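[中小盘讨论] Re: Cananex业绩预告，是不是拐点到了？
日期：2024年2月22日
收件人：中小盘讨论列表

各位好，

先回上一封，引文夹在中间，没引到的部分我就不逐条说了。我手里没有Cananex的仓位，多空都没有，去年清掉的，清在一个不怎么光彩的价位上，所以语气要是酸了点，请自行打折。 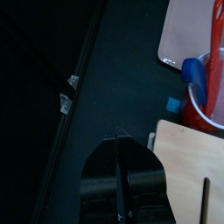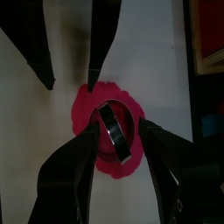
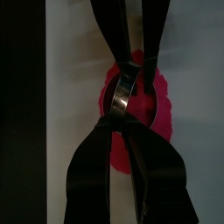

附图三张：第一张是铝型材和角码，后两张里都有金属环。

> 预告出来了，归母净利润同比增长83%，接近3000万元。之前列表里一片唱空，现在是不是该有人出来认错？

认错不急。预告只有一页半，我来回读了几遍，正文里解释增长原因的就两句话，一句讲“主营业务稳健”，一句讲“报告期内处置子公司股权产生投资收益”。前一句没有任何数字，后一句有：2000万元，来自出售Skekari的控股权。

把这笔拿掉，剩下的利润不到一半，比上一年还低。公司当然可以说处置资产也是经营决策的一部分，这话没错，但一家公司总共就那么几个子公司，卖一个少一个。拿它和上一年的利润放在一起算增速，再把增速放进标题，我看不出对判断今年有什么帮助。

预告里也没有单列扣非净利润。按规定该不该单列、单列到什么程度，列表里有懂规则的，请指正。就我个人的习惯，凡是扣非好看的公司，都会主动写出来，有时还写在最前面。

> Skekari一直亏损，卖掉它等于甩包袱，以后利润率自然会上去，这难道不是利好？

那要看它为什么亏。Skekari做的是应收账款保理，客户里有相当一部分就是Cananex自己的经销商。经销商拿了货，付不出钱，Skekari垫上，Cananex这边账款收回，现金流好看，收入照记。垫出去的钱收不回来，亏损挂在Skekari头上。所以它亏的那一块，本来就有母公司卖货方式的一份。

现在控股权卖了，Skekari出表，坏账跟着走。可是经销商还是那些经销商。往后谁给他们垫？如果还是Skekari垫，条件是什么，母公司有没有回购或者差额补足的承诺？公告里只写了“双方将继续按市场化原则开展合作”。我在别的公司公告里见过这种句子，后面跟着什么的都有。

如果没人垫，那就更简单，今年一季度的收入会告诉我们经销商真正的付款能力。

> 买家是Girnau，产业资本愿意溢价接手，说明资产质量没有大家想的那么差。

关于Girnau，我能查到的有限：成立时间不长，公开信息里看不到做过保理，也看不到别的金融业务。“产业资本”四个字是公司新闻稿里的说法，什么产业，没写。我不是说它有问题，只是说凭现有材料，我没法像上一封那样放心地用它来给资产质量背书。

我更在意的是付款安排。转让协议摘要里写明，首期款300万元，交割前付清，余款分期支付，最后一期的时间表述是“以双方另行约定为准”。也就是说，投资收益已经全额进了利润，现金到手的只有首期那一点，其余在其他应收款里躺着。把一笔收得很慢的应收账款，换成一笔期限没写死的其他应收款，报表上的科目换了地方，风险减了多少，我算不出来。

还有溢价。溢价是相对账面净资产说的，而账面净资产取决于坏账准备提了多少。准备提得足，净资产低，溢价就高；提得不足，也照样可以有溢价，只要买家不是马上掏钱。评估报告全文没有放出来，只有结论页。评估方法选的是收益法，给一家连年亏损的保理公司用收益法，假设里一定写了某一年开始扭亏，我很想知道是哪一年。

> Noiphan的研报也上调了评级，人家总比我们看得细吧。

Noiphan那篇我读了。盈利预测表做得很整齐，可是正文里对Skekari的讨论只有一段，措辞和公司新闻稿相当接近，连“轻装上阵”都原样保留。目标价用的是市盈率，分母里含不含那笔处置收益，表下的注释没有交代。我自己倒推了一下，含的话目标价勉强能对上，不含就对不上。也可能是我推错了，谁有原始模型，欢迎发到列表里来。

卖方上调评级本身不算证据，这点列表里吵过很多回了，不再展开。

> 股价已经反应了三天，市场是用真金白银投票的。

涨三天，成交量第一天大，后两天一天比一天小。这种小票，流通盘就那么点，几个账户就能投出一个结果。我不太愿意从中读出什么来。

说说我准备看什么。年报预约在3月披露，届时有几处值得翻：

一是其他应收款附注，前五名里Girnau占多少，账龄怎么写，有没有计提。
二是关联方附注。Skekari出表之后还算不算关联方，和它之间的往来余额有没有披露，有没有担保。担保这一项，有的公司会放在“或有事项”里，用很小的一段，别漏掉。
三是经营现金流。去年上半年现金流好看，我一直怀疑是Skekari垫出来的。合并报表里内部往来应当抵掉，按理说垫款对合并口径没有帮助，除非Skekari自己的钱是从外面借的，那就要去看筹资那几行。这个地方我没完全想明白，半年报的披露太粗。
四是审计意见里的关键审计事项。如果会计师把这次股权处置列进去，看他们做了哪些程序，有没有对买方发函。

这几处要是都干净，我会回来把这封邮件里的话收回一部分，83%那个数字照旧不收，它该怎么算还是怎么算。

另外回应一下私下来信问的那位：我没有做空，也没有替谁写东西。问我为什么一直盯着它，答案很没意思，持有过几年的股票，公告推送忘了取消，来了就顺手点开。

上一封末尾提到想组织大家联名给公司投资者关系部发问题，这个我赞成，算我一个。建议问题写窄一点，比如直接问余款的最后付款日期，直接问有没有差额补足条款，要求答“有”或者“没有”。去年业绩说明会上问得太宽，换来的都是“请关注公司后续公告”。草稿贴到列表里就行，不用另外建群，我那几个股票群已经看不过来了。

又及：有人把评估报告结论页的扫描件传到列表附件区了，第二页方向是倒的，下载之后自己转一下。

--
发往本列表的内容仅代表发信人个人看法，不构成投资建议。
退订请发空邮件，主题写“退订”。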